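Naming Your Band or Music Project: Frequently Asked Questions

Updated 10 June 2025

These are the questions we get most often from people who are starting a band, a solo project or a duo and need something to put on the poster. Stage names for actors are covered on a separate page.

How long should a band name be?

One to three words works for most groups. Longer names get shortened by fans and by venues, and you don't get to pick the short version. If you like a long name, say it the way a tired sound engineer would say it and see if you can live with that.

Do I have to check whether the name is taken?

Yes. Search the streaming services, the video sites and the trademark database in the country where you plan to play. Try different spellings too. A group called Zotix and a group called Zotics will end up on each other's artist pages sooner or later, and sorting that out takes weeks. 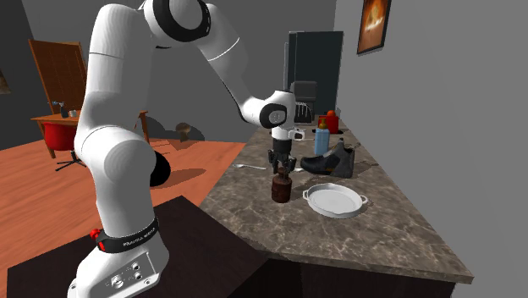

Short names are the hardest to clear. When our editor Skarphéðinn Nørgaard searched for Gil as a possible solo name, he got 237 results on one service, and most of them were real artists with at least one release. Lettering matters as well. Small pale letters on a black band, like the ones on the collar of the white robot arm, are only partly legible even close up, and a name printed that way on a wristband or a drum case won't do much for you. Print yours at the smallest size you expect to use, then look at it from across the room.

Can I use a made-up word?

You can, and it makes searching easier. Nondside and Surkel are two that came out of our own generator. The drawback is spelling. People who hear the name on the radio have to be able to type it. Say it once to five people, ask them to write it down, and look at what you get back. If there are more than two versions, change it or be ready to spell it out at every show.

Is it OK to use my own last name?

It is fine, and plenty of groups do it. Two things to think about first:

If the band breaks up, who keeps the name? Put it in writing while everyone still gets along.

If your name has accents or special letters, some ticketing systems will drop them. Choose a plain-letter version early and use the same one everywhere.

Should the name start with "The"?

It's up to you, but decide once. Some stores sort by "The" and some ignore it. If half your listings have it and half don't, fans will think they are looking at two bands.

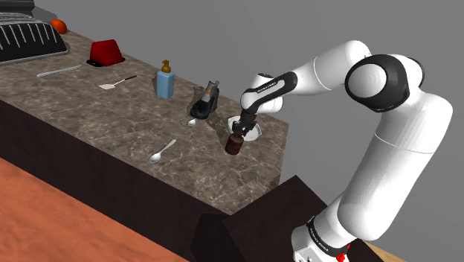
5 minute read

How do I come up with ideas in the first place?

Write a list without judging it. Street names, old job titles, words from a cookbook, lines you misheard in songs - all of it goes on the list. Aim for 30. Leave it alone for a week, then cross out anything you can't remember writing. Each member picks three from what remains, and any name picked twice goes on the short list.

If you use a name generator, treat the results as raw material. Take the first half of one and the second half of another. Ours holds 357 starter words and was last expanded in February, so if you tried it before then you may see different results now.

What if the band can't agree?

Play a show under a temporary name. It is common for a first gig, and most bookers won't mind if you tell them ahead of time. You will learn quickly whether you feel silly saying it into a microphone.

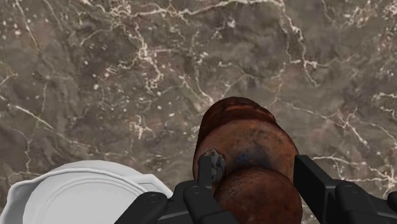 Don't hold a vote the night before the flyer is due. A name picked that way tends to get changed, and then you have printed flyers you can't use. If one member really hates a name, drop it. You will all be answering to it for a long time.

Can I change the name later?

Yes, and earlier is better. Before your first release it costs almost nothing. After that you will need to contact your distributor, update your profiles and tell your mailing list. Keep the old name in your bio for a year or so - "formerly Surkel" is enough.

Should I register a trademark?

For a band playing local shows, it can usually wait. If you are selling merchandise or touring outside your area, talk to a lawyer who handles music. We can't give legal advice, and rules differ from one country to another.

Do you suggest names by email?

Not anymore. We had 79 requests waiting when we stopped. You can still use the generator for free, and any name it gives you is yours to use once you have checked that it isn't taken.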